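Konidari Robotics Club: Two-Arm Station Safety Checklist, With Comments
Tretmont build room, checked September 21, 2020

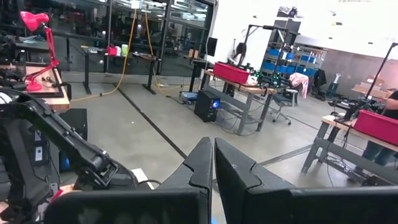 Chiến Ninh

First walkthrough of the term, and I had a great time doing it! Erasto Laizer came along and argued with me about nearly every line, so his comments are in here too. Marks are OK, FIX (do it before the next powered run) or WATCH (fine for now, look again next time).

ARMS AND GRIPPERS

1. Emergency stop cuts power to both arms. OK
Tested from each side of the station. Both arms drop out of hold when you hit it, so keep a hand under the wrist if you're the one testing. Erasto wants the button moved closer to the operator and I agree, but that needs a longer lead.

2. Gripper fingers tight, no cracks, tips clean. OK
Looked over all the stepped edges near the tips with a flashlight. One screw on the right finger took a little extra turn. Please use the short hex key. The long one makes it way too easy to strip the head.

3. Pinch check with the soft block. OK
The fingers stop on the block and back off the way they should. Blocks only, never your own finger, even at low speed. (Yes, even if you wrote the code. Especially then.)

4. Arm cables clear of the joints through full travel. FIX
Run each joint end to end by hand with the power off and watch the cable the whole way. The left arm has a spot near the elbow where it goes tight. Needs a new tie point and a bit more slack.

5. Speed limit set in the Parsa controller. OK
Set to 40 percent for anyone in their first month. Ask me or Erasto before you change it, we'll almost always say yes if you show us the path first.

ROOM

6. Floor cables. FIX
The yellow cable that comes down in front of the glass wall loops across the floor, and I want it tied up or under a cover. Same goes for the tangle at the computer tower under the center bench. Erasto: "Label both ends before you unplug anything." Good call, we lost an evening to that last year.

7. Red bins set well back on the benches. OK
Parts go in the bins, bins stay on the bench tops, and the blue bins go back on the shelving when you finish. Sorting night was worth it, I found the Trestach bearings in no time!

8. Chairs and wheeled stuff out of the arm zone. WATCH
Chairs roll. So does the little blue platform. Park them before you call "power on."

9. Boxes against the wall stacked flat. WATCH
No higher than they are now, please. Heavy ones at the bottom.

10. Tool tray under the red lamp. OK
Small tools only. Lamp off when you leave.

PEOPLE

11. Spotter at the stop for every powered run. OK
2 people minimum, always. The person typing doesn't count as the spotter.

12. Long hair tied back, sleeves and lanyards secured near the arms. WATCH
I keep hair ties in the first aid drawer, take one.

13. Safety glasses. FIX
We have 5 good pairs and some badly scratched ones. Toss the scratched ones. Order is in.

14. Everyone knows the door code and where the extinguisher is. OK
Asked people on the spot and they all got it.

Items 4, 6 and 13 are open. Write what you did and your initials on the sheet by the door, log number 1424. If you fix the elbow cable, come find me, I'd love to see how you routed it.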